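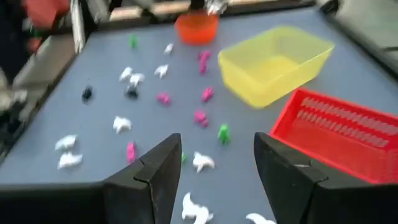 Vol. 8, No. 2 | Page 10

Write the Rule Before the Arm Moves

By Giang Cù

Sorting small plastic animals on a tabletop is about as plain as robot work gets. There are white ones and pink ones, a few green ones, a couple of dark ones, and there is a yellow bin and a red basket at the side. A two-finger gripper goes in over the top. A visitor can understand the job from the doorway.

Ask three operators what the job is, though, and you will get three jobs. One says the animals go in the bin by color. One says everything goes in the bin and the basket is for overflow. One says it depends on what the sheet said that morning, and then can't find the sheet. All of them are good at moving the arm. None of them is wrong, exactly, because the rule was never written in a way that could make them wrong.

I have worked on both sides of this, first running arms and now checking the recordings that come off them. My view is that our field spends too much of its rule-making on the machine and too little on the task. We have good habits about emergency stops, speed limits and who may stand where, and I would not take a line out of any of them. But a safe arm doing a badly defined job gives you a safe pile of useless recordings. I would like to see every shop that trains robots by demonstration adopt a written task card, and I would like the card to be treated as seriously as the safety checklist that usually hangs next to it.

What the card should say

Start with the end. Most task descriptions I see begin with the first motion: pick up the object, move it to the container. They say very little about when the job is over. Is it over when the last animal leaves the gripper, or when the arm is back at its rest position? If a figurine bounces off the rim and lands on the table, does the operator go back for it? If it lands on the floor, does the episode count as finished, failed or neither? These questions come up every hour on a real table, and each operator answers them privately.

The second thing a card should hold is the starting layout. People in this line of work like to write "objects placed randomly." Nobody places objects randomly. They place them the way their hands like to, which usually means spread out nicely, standing where possible, and well inside the reach of the arm. By the middle of a shift the spread has turned into a pattern. I can look at the opening seconds of a recording and often tell you who reset the table.

A good card says how to reset. Tip the objects out of a bowl from a certain height and leave them where they fall. Allow touching. Allow one animal lying against another, and say whether it stays that way. Say how close to the edge is too close. If one of the containers is supposed to move between episodes, say how far and whether it may be turned at an angle. If it's supposed to stay put, put tape down.

Third, names. It sounds petty until you have to search the records. On a single table I have seen the same animal called a dog, a bird, a lizard and "white thing." With figurines this small and legs sticking out in all directions, that's understandable. But if the written instruction says "put the dogs in the basket," the operators have to agree on which ones are dogs, and so does whoever checks the work afterward. If they can't agree, the instruction should go by color and leave the species out of it. Magenta and pink should be one word on the card. Pick one.

Fourth, mistakes. I feel strongest about this part, and I know I'm in a minority.

The case for keeping failures

At Furnance, where I spent two years, the practice was to delete any episode with a dropped object. It seemed like good housekeeping. The people running the arms were paid per accepted recording, so they learned to slow down, choose easy grips and leave the awkward pieces for last. When an awkward piece slipped they hit delete and started over. On paper our drop rate was close to nothing.

Then the trained arm met its first slipped figurine and had no idea what to do. It carried an empty gripper over to the bin, opened it, and went back for the next one. It had never been shown anything else.

Davina Aitken, who ran the floor then, changed the rule to one sentence: if you drop it, pick it up and keep going. She also changed the pay so a recovered drop counted the same as a clean pick. She got some complaints from the engineering side that the recordings were now messy. They were messy. They also had in them the one skill we had been throwing out.

I don't say every failure belongs in the set. A collision with the table is worth keeping in a separate folder with a note. An episode in which the operator lost track of the instruction should be marked and set aside. What I object to is deletion without a record. A card should list the kinds of mistakes and say what happens to each one, and the delete key should ask for a reason.

The objections

The first objection I hear is time. A shift on a sorting table can produce 80 episodes, and supervisors worry that a detailed card will cut that number. It will, for the first few days. After that people stop reading the card because they know it, and the pace comes back. Meanwhile the checker's job gets much shorter. When I review work done under a loose instruction I have to guess what the operator was trying to do before I can judge whether it was done. With a card I compare and move on.

The second objection is that strict rules make for stiff, narrow demonstrations. If everyone does the job the same way, the arm learns only one way. I take this one seriously. Still, it mixes up two things. The card should be strict about what counts as done and about how the table is reset. It should be loose about the path in between. Approach from the left or the right, take the near piece or the far piece first, grip by the body or by a leg. A card can say in so many words that the order is up to the operator, and ours should say it, because new people assume there's a preferred order and copy whoever trained them.

The third objection comes from the software side, and it is that the tools should handle all this. Zetora and Spanos both came up when I last argued this with a colleague — his point was that a decent recording program can hold the instruction, the operator's name and the outcome, so a sheet of paper is a step backward. I have no quarrel with the software. I have used programs with a field for every item I've listed. The fields were filled with "ok," "ok," "see above" and "sort." A form doesn't make a decision for you. Somebody has to sit down and settle what "sorted" means, and it is easier to get six people around a sheet of paper than around a drop-down menu.

Who should write it

The operators should write the first draft. I mean the people with their hands on the controls, and I mean during paid hours. They know which pieces roll, which rim catches the fingers and at what point in the reach the view from the wrist stops being any help. Engineers tend to write cards for the table they have in mind, with every object upright and separate. That table lasts until the first reset.

The engineer then gets a turn, and should be made to run the task by the card, alone, with no help from the person who drafted it. At Rulus, the small shop where I work now, we do this before any new task goes live. The engineer runs 10 episodes and the operators watch without speaking. Every time the engineer hesitates, someone makes a mark on the card at the line that caused it. Then the card gets fixed. The last one went through 8 versions, which I'm told is a lot, and most of the changes were a word or two. "Near the basket" became "touching the basket or not, either is fine." "All animals" became "all animals on the table at the start."

Once it's approved, the card gets a version number, and that number goes in every recording made under it. If the rule changes in October, I want to be able to pull up everything made under the old one. I don't want it changed by a remark across the room, and I don't want it changed in a chat message that two people out of six have read.

A shared standard across companies would be welcome, and I'd sign on to one tomorrow. I doubt it will come soon, and I would not wait for it. The size of the thing is one side of one page. The hard part is getting the shift to stop for an afternoon and argue about whether an animal leaning on the rim is in the bin. At our shop it isn't. It has to be below the rim with the gripper open and clear, and that line is now in bold.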